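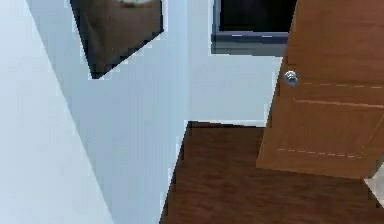
A framed picture, high up on the wall.

Why Does My House Creak at Night?

When I was eight I was completely sure that something with big feet lived in our hallway. Every night, right after the lights went out — crick. Then nothing for ages. Then crack! I used to pull the blanket up to my nose and listen so hard my ears felt tired.

Now I know what it was, and I like it even better than a monster. It was the house changing size!

I know, I know, houses don't grow. But the stuff they're made of does, a teeny tiny bit, all day long. Wood, metal, brick and glass are all made of bits far too small to see, and those bits are always jiggling. Warm them up and they jiggle more and take up more room. Cool them down and they settle closer together. So in the day, when the sun is on the roof, the roof gets a little bigger. At night it shrinks back.

One summer Friday I put a thermometer in my attic in Trisotgate and it said 98 degrees at four in the afternoon. The next day it got up to 107! By bedtime the air up there had cooled down a lot, and everything in the roof had to squeeze back to its smaller size. The trouble is that all the pieces are nailed to each other. They want to slide, but they're stuck. They push and pull and push and pull and then one of them slips. Crack! You just heard a beam move less than the thickness of your fingernail.

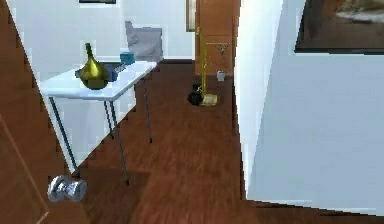
Wood has a second trick, and it has to do with water. Even after a tree has been cut into boards, the wood can soak up dampness from the air, kind of like a very slow sponge. On sticky, rainy days boards get a bit wider. In December, when the heat is on and the air indoors is dry, they get skinnier. Think of a floor made of wooden planks side by side, like the reddish-brown one under that white-topped table. If each plank shrinks by the width of a hair, some of them get just enough wiggle room to rub on their neighbors or on a nail when you step on them. Squeak! Wooden doors do it too, so a door that sticks in July may swing easily in winter.

Pipes like to join in. Hot water rushes into a cold metal pipe, the pipe gets longer, and it scrapes along whatever is holding it up. Tick, tick, tick. Our old Kuhlmann radiator did it every single morning before school.

So why only at night? Well, it doesn't happen only at night. Your house makes little noises during the day, but the TV is on and somebody's running the dishwasher. At bedtime it's quiet, and you're lying still.

Try it yourself: pick a creaky spot on the floor and step on it once in the morning and once before bed. Write down which one is louder. Do it again when the weather changes.

Last updated in December

Comments

My stairs do this!! The third one is the worst. I call it the frog.

We read this in class and now everyone wants a thermometer in their attic. Do bricks really get bigger too?

Yes they do, just a tiny bit! Look for the straight up-and-down gaps in long brick walls, lots of them are left there on purpose so the bricks have room.

My grandpa says his barn is louder than any house.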